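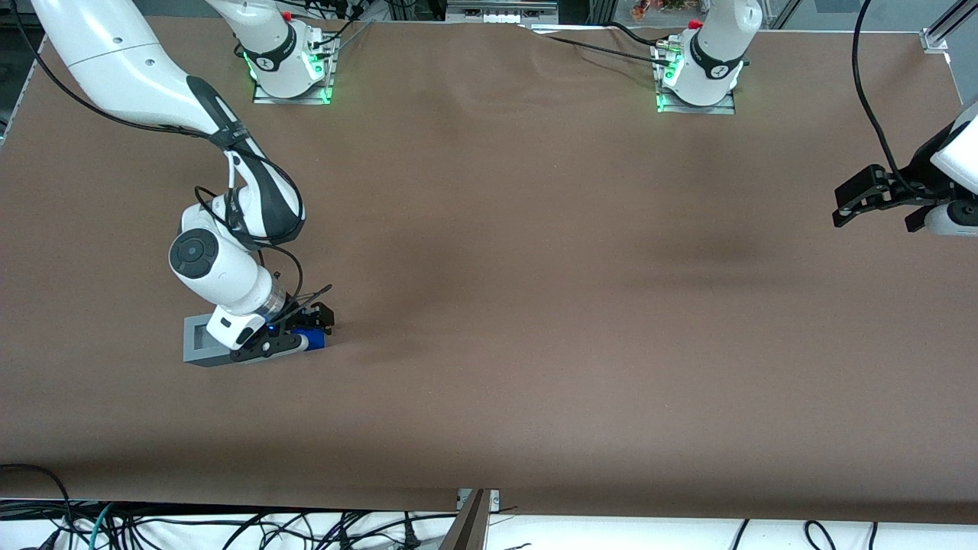

Episode order for Trovden: broadcast, disc or streaming?

I'm cataloguing the drama series Trovden for a home media library and the three sources I have disagree. The broadcast listing gives 22 episodes in the first series. The box set gives 24. The streaming version matches the box set in number but puts the flashback episode, "Wivach", second instead of seventh. My library software pulls titles and summaries by episode number, so everything after the first one is labelled wrongly.

Which order is the intended one, and does it affect the plot? The half-sister's storyline seems to start before she has been introduced, at least in the streaming order. I would also like to know where the two extra episodes come from.

posted by Huamán

The difference between 22 and 24 is down to the opening and closing stories. Both were shown as double-length episodes on first broadcast and cut in two for repeats. The disc set uses the repeat versions. You can check this by looking for a second title sequence halfway through: the discs have one, the broadcast recordings do not. No scenes were added, apart from a short recap at the head of each second part.

"Wivach" is a separate matter. It was filmed second, and its production code reflects that, but it was held back and shown seventh. The streaming version is sorted by production code. The broadcast position is the better one for continuity, for these reasons:

The half-sister first appears in the fourth broadcast episode. In "Wivach" she is already living in the house.

The father's illness is mentioned in the framing scenes of "Wivach" and is not diagnosed until the episode before it.

The framing scenes were reshot after the move was decided. The kitchen set in them is the rebuilt one, which is not seen elsewhere until the sixth episode.

For the library, set the series to disc order and then move "Wivach" by hand. Bear in mind that the split opening story pushes everything along by one, so seventh in broadcast terms is eighth on the discs. Lock the entry afterwards or the next metadata refresh will put it back.

posted by jelmont2085

I watched it in the streaming order and followed it fine. The flashbacks jump about so much in the first few anyway. The second series is worse for this, if you get that far.

posted by tapedeck_7

Agree with the order given by jelmont2085, with one correction. The recap is only on the second half of the opening story. My copy of the closing story goes straight from the titles into the hospital corridor. It may differ between pressings. Mine is the reissue with the episode list printed on the inside of the sleeve, and that list has "Wivach" in eighth place.

posted by northlight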